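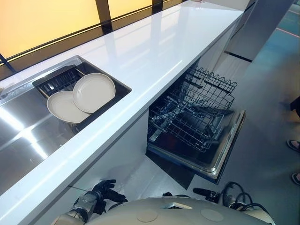

Meet Mallet, a robot you can hire to help in the kitchen

Mallet is a robot with two arms and two hands. It is made by a company called Sturen, in the town of Lostham. Families, schools and cafés can hire one by the month. We went to find out what it can do, and what it finds hard.

What jobs does it do?

Mallet's main job is the washing-up. It can pick up plates, stand them in a rack and move them to a dishwasher. It can also wipe a worktop, as long as you have put the cloth where it expects to find it.

Why are plates difficult?

When you pick up a plate, your fingers tell you how heavy and how slippery it is. You squeeze just enough and you don't even think about it. A robot has to work this out using sensors. If it squeezes too hard, the plate might crack. If it squeezes too gently, the plate might fall.

Shiny things are a problem too. Metal sinks and polished worktops reflect light, and a bright reflection can look like a real object to a camera. Dishwasher racks are full of thin wires, so the robot must aim each plate into a narrow gap.

How does it learn?

The robot practises. Kyrylo Koval is in charge of training at Sturen. He told us that Mallet practised with 1,242 plates, bowls and cups before the first one was hired out. "We used every size we could buy in Lostham," he said. "Egg cups were the worst."

Is it quick?

No. Mallet takes around 74 seconds to put one plate away. You could probably do a whole rack in that time. It doesn't get bored, though, and it can carry on while you do something else.

Is it safe?

Mallet stops moving if a person comes too close to its arms. There is also a red stop button on its back – a grown-up should show you where it is on the first day. Don't hang anything on the arms, and don't hand it knives.

How much does it cost?

Hiring Mallet costs £600 a month, and that includes repairs. At the moment you can only get one in Lostham and Perkness. Sturen plans to add more towns in October.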